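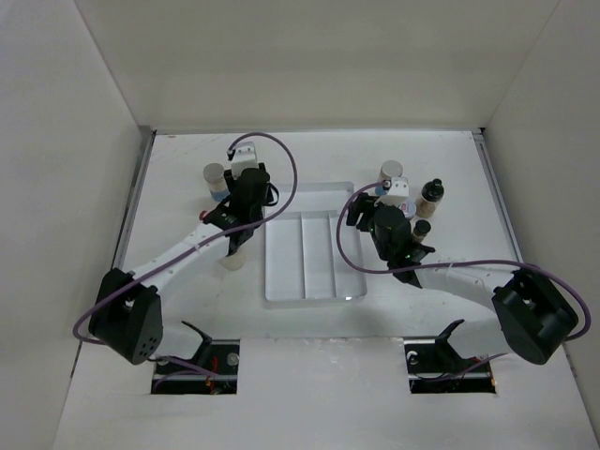
Re: Drawer organizers and the "one hour a week" claim

On the kitchen list, a member of the Parkodeo group wrote:

> I know some of you will roll your eyes, but I'm a convert. We did
> the whole Castska method in December. Every drawer emptied, every
> category given its own compartment, labels on everything. The
> booklet says the average household loses an hour a week looking
> for things, and I believe it. We spent 139 dollars on inserts and
> trays and I'd spend it again tomorrow. The kitchen feels twice the
> size. Has anybody else done it, and did you do the garage too? I'm
> thinking of the garage next.

I'm glad you like your kitchen, and I mean that. I have some trouble with the rest of it.

Start with the hour a week. I have the same booklet. It came with the starter set my sister gave me, and I read it twice looking for where that number comes from. There's no source. It doesn't say who was asked, or whether anyone was timed, or whether "looking for things" includes standing in front of the fridge with the door open. People are terrible at guessing how long they spend on anything. Ask me how long I spent looking for the tape measure last month and I'll say twenty minutes, and it was probably three with a lot of swearing.

Even if you take the hour as true, the booklet never says how much of it you get back. It goes straight from "you lose an hour" to a page of things to buy. My own lost time is nearly all keys, glasses and the phone. None of those has ever been lost in a kitchen drawer. They're in a coat, or on the back of the toilet.

Then there's the size of the compartments. Every system I've tried is built for somebody who owns eight forks, eight knives, eight spoons and one of everything else. My drawer has the fish slice, two can openers (one works), the thing for pitting cherries, chopsticks from takeout and a meat thermometer with a long wire on it. The wire doesn't go in a compartment. It goes across all of them. So you end up with a very neat front half and a pile at the back, and the pile is the part you use.

I did try. When we moved to Brara Street I fitted out 7 drawers, measured them with care and bought everything from the same line so it would match. Two of the trays were a hair too wide for drawers they were supposed to fit, and I don't think my measuring was off. The listing gave the outside width at the bottom, and the sides flare. Check that before anybody orders. After that I cut down some cardboard boxes for those two drawers, meaning it as a stopgap, and those boxes outlasted three of the bought ones.

What survived from the bought stuff:

The flatware tray. Fine. It was fine before, too, we had one already.

The spice insert, the kind with the slope. I'd keep that one. You can read the labels from above and the jars don't roll.

The deep bin for lids. No. Lids stood up in there for maybe two weeks and then they were lying down again. I've gone back to storing each lid upside down on its pot, which costs nothing.

The little square ones. These collect crumbs in the corners and you have to take them all out to wash them. With a bare drawer I wipe it and I'm done. I haven't seen a single review mention the washing.

As for the kitchen feeling twice the size — you emptied every drawer. I'd bet a good lunch that you threw out or gave away a third of what was in there. That's what made the room. You could have done that with a garbage bag and a free afternoon and stopped before the 139 dollars. I asked about this in the Azar thread last year and several people said the same, that the purge did the work and the trays got the credit. I'd like to hear from somebody who bought the trays and threw nothing away. I don't believe that person exists, but I'm willing to be wrong.

Labels I'm neutral on. If you have kids or guests who cook, maybe. I live with one other adult who has known where the spoons are for years. We had a label that said BATTERIES on a drawer that held batteries, a hammer, birthday candles and the manual for a dishwasher we no longer own, and the label didn't stop any of that from going in.

On the garage: please wait. Garages aren't big kitchens. The stuff is dirty, it's odd shapes, half of it is seasonal and some of it is sharp. Somebody at the last swap meet told me he had 1000 screws sorted by length and thread and still drove to the hardware store every time, because he never had the one he needed. Coffee cans and a shelf at eye level would be my advice. If after a few months you can point to one particular thing that keeps going missing, buy one container for that thing.

I'd also ask what you plan to measure. If you do go ahead, jot down every time you have to hunt for something for two weeks before and two weeks after. A tally on the fridge would do. If the number drops by a lot I'll post a retraction to this list and buy the spice insert in a second size. I did suggest this when the closet craze came through and not one person took me up on it.

One practical thing, in case you've already ordered: open the bags but keep the packaging. My returns on the two wide trays were refused over a missing cardboard sleeve, and they're under the sink now holding sponges.

Does anybody have a bare drawer and a strong opinion about liners? Ours are the rubbery mesh kind and they've started sticking to the paint.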